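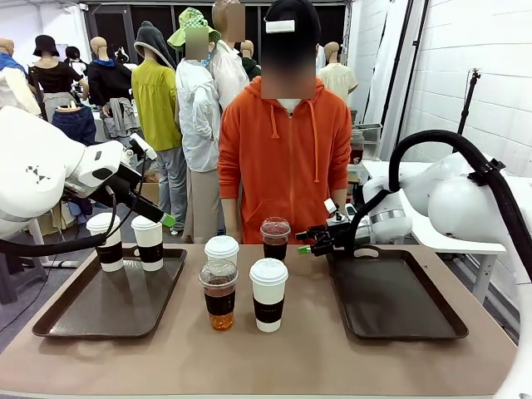

2022年9月24日(土)

機内安全に関する情報開示のあり方について、前回の記事に複数のご意見をいただいた。本稿では、地域航空会社Vastierが運航する双発ターボプロップ機「Hedix」の与圧警報をめぐる一件を取り上げ、整備記録の公開という観点から私見を述べる。筆者は航空機整備の現場を離れて久しく、以下は公表資料と関係者への聞き取りに基づくものであることをあらかじめお断りしておく。

## 経緯

本年1月、Vilela空港を出発した同社の定期便において、上昇中に客室高度の警報が作動した。乗務員は手順に従って降下し、同空港に引き返している。負傷者はなく、機体にも外見上の損傷は認められなかった。同社は当日のうちに短い発表文を掲載し、「計器系統の一時的な不具合」と説明した。

その後、同型機の別の機体でも同様の警報が記録されていたことが明らかになった。社内で把握されていた事例は2件であり、いずれも整備記録上は「再現せず」として処理されている。部品の供給元であるKustellは、圧力センサーの接続部に関する技術通報をすでに運航各社に送付していたが、点検の実施時期については運航者の判断に委ねていた。

問題とされたのは、警報そのものよりも、この通報の取り扱いである。Vastierの整備管理部門は通報を受領したのち、次回の定期整備に合わせて点検を行うと決定した。決定自体は規程の範囲内にある。しかし、その判断の根拠を記した文書が当初の提出資料に含まれておらず、追加の照会を受けてから提出された点については、同社の姿勢を問う声が少なくない。

## 提出された資料

追加提出された資料は745ページに及ぶ。大半は作業票と部品の受払記録であり、一般の読者が通読するような性質のものではない。筆者も全体を精読したとは言いがたく、主として技術通報の受領後に作成された文書を中心に確認した。

目を引いたのは、整備計画担当者と現場の検査員との間で交わされたやり取りである。検査員の側は、警報が再現しない場合であっても接続部を外して目視確認を行うべきであると繰り返し具申していた。これに対し計画担当の返信は、機材繰りの都合と次回整備の日程を示すにとどまり、具申の技術的な当否には触れていない。

こうしたやり取りをもって、直ちに安全軽視と断ずることには慎重でありたい。整備の現場では、再現しない不具合への対応に常に濃淡が生じる。すべての警報に対して部品を取り外していては、かえって接続部を傷める場合もある。筆者自身、過去に同種の判断を下した経験があり、そのすべてが正しかったと言い切る自信はない。

ただし、具申を退けるのであれば、退ける理由を技術の言葉で残すべきであった。この点において、当該部門の記録は不十分であったと考える。

## 関係者の見解

本件について、かつて同じ整備会社に勤務したUltan Duggan氏に意見を求めた。同氏の見解は筆者よりも厳しい。技術通報に実施期限が設けられていない場合こそ、運航者は期限を自ら定め、その理由を明記しなければならないという立場である。同氏はまた、「再現せず」という記載が便利に使われすぎているとも指摘した。再現試験の条件、すなわち外気温、電源の状態、接続部に加わる振動の有無などが書かれていなければ、後任者は何が試されたのかを知ることができない。

一方、運航管理に長く携わったAbílio Mendes氏は、小規模な事業者に過大な文書作成を求めることの弊害を挙げている。Vastierの保有機は16機であり、整備計画を専任で担う人員は限られる。書式が増えれば記入は形式に流れ、重要な具申が埋もれるおそれがあるという指摘には、首肯すべき点がある。

両氏の見解は対立するように見えるが、求めるところはさほど離れていないように思われる。必要とされるのは文書の量ではなく、判断の分かれ目における短い記述である。Mendes氏も、理由欄に二、三行を加えることまで過大であるとは述べていない。

## 公開の範囲について

今回の資料は、一部の氏名と取引価格を伏せたうえで閲覧に供された。これについて、個々の整備士の発言まで公にすれば、今後は率直な具申が失われるとの懸念が寄せられている。もっともな懸念である。自発的な報告の制度は、報告者が不利益を受けないという信頼の上に成り立っており、その信頼は一度損なわれると容易には回復しない。

筆者としては、具申の内容と会社の回答を要約して公表し、原文は調査にあたる者に限って開示する方式が妥当と考える。要約の作成を当事者である会社に任せることには異論もあろうから、照会を行った側が作成し、会社には事実誤認の訂正のみを認めるのがよい。訂正の有無とその箇所も、併せて公表されることが望ましい。

また、当初の発表文の訂正についても付言しておきたい。「計器系統の一時的な不具合」という表現は、現在も同社のサイトに注記なく掲載されている。調査が継続している以上、原因を断定できないことは理解できる。しかし、技術通報の存在が判明した後もなお「一時的」という語を残すことは、読み手に誤った印象を与えかねない。速やかに注記を加えるべきである。

## 今後の予定

Vastierは、同型機全機の接続部について点検を前倒しで行うと表明している。結果の公表時期は示されていない。Kustellも技術通報の改訂を検討しているとのことであり、実施期限が明示されるかどうかが焦点となる。改訂版が公表され次第、初版との相違を対照したうえで、改めて本欄に記載する。

なお、前回の記事中、客室高度警報の作動条件に関する説明に不正確な箇所があるとのご指摘を受けた。該当する段落は削除し、機体の型式により設定値が異なる旨を追記した。ご指摘くださった方に御礼申し上げる。資料の該当ページに関するお問い合わせは、記事下の連絡欄にて承る。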